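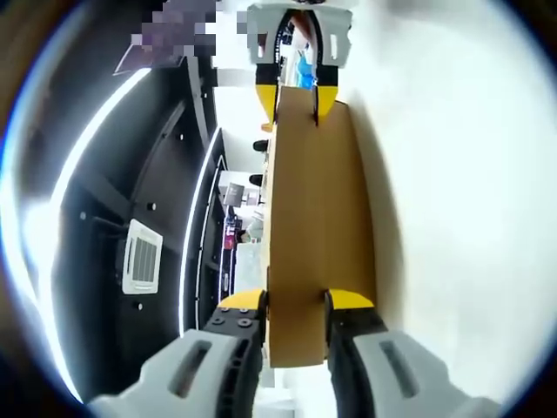

Long panel from the Herkgate divider kit, with a narrow slot toward each end.

Herkgate Drawer Divider Kit, Long Version
Reviewed by Girish Pathak
11 January 2024

The Herkgate kit is a set of die-cut cardboard panels that slot together into a grid for drawers, parts bins and shipping boxes. It ships flat, uses no glue or tape, and comes in short and long versions. This review covers the long version, bought at the regular price from Ahuja, which carries both.

Panels and dimensions

The long panel is listed at 458 mm by 100 mm. The ones I measured were within a millimeter on length and slightly under on height. That is acceptable for cardboard, although the height error shows once the grid is assembled: where a tall cross panel meets a short one, the top edges don't line up and a small step can be felt with a finger.

The board is tan, uncoated and single-wall, with the flutes running across the short dimension. This is the correct orientation for a divider, as it resists crushing from above. It also means the panel will fold along a flute if pushed sideways near the middle, so press at the ends when seating it.

Cut quality

End cuts are square. Slot edges were clean on most panels, with a little fiber left in the corners on the rest. I cleared this with a hobby knife. Slots are cut narrow for an interference fit, and the first assembly takes some force. After several cycles of taking the grid apart and putting it back together, the joints at the outer slots had loosened enough that the grid would rack if lifted by one corner. Inside a drawer this has no effect. In a box that gets carried around it might.

Placing the slots near the ends of the long panel leaves one wide bay in the middle and a narrow one at either side. The wide bay suits tools with handles. If you want equal bays, you need to cut additional slots yourself, and the kit includes no template for doing so. Jyoti Lodhi, who runs the bench next to mine, made one from a spare panel by tracing the factory slot and moving it along in even steps. It worked on the first try.

Assembly

The instruction sheet is a single drawing with no text. The order it shows is long panels first, standing on edge, with cross panels pressed down onto them. I found it easier to build the outer rectangle on a flat table, check it against the drawer, and then add the inner pieces. A full grid took 7 minutes the first time.

Push both ends of a cross panel down evenly. Seating one end fully before starting the other widens the slot and gives you the loose joint described above.

Load and wear

The complete grid weighs 210 g on a kitchen scale. I have used one in a workshop drawer since September, holding screwdrivers, pliers and a tray of small hardware. The panels have not bowed. The bottom edges have picked up oil in one bay and gone soft there, which is to be expected with uncoated board. A liner sheet under the grid would prevent it.

The Plustard plastic dividers I used previously are stiffer and can be wiped clean, but they are not meant to be trimmed, and my drawer is an odd width. I cut the Herkgate panels to length with a utility knife and a steel rule. Trim from the end, and check how much material is left outside the slot. Less than a finger's width tears easily.

Complaints

Panels are not marked. Two of the cross panel sizes are close enough in length that I mixed them up. Printed letters on one face would fix it.

Replacement panels are not sold separately.

Recommendation

Suitable for dry drawers and storage boxes that stay in one place. Not suitable for wet parts, or for grids that are rebuilt often. Buyers with drawers deeper than 100 mm should note that small items can pass over the top of the dividers if the drawer is pulled hard.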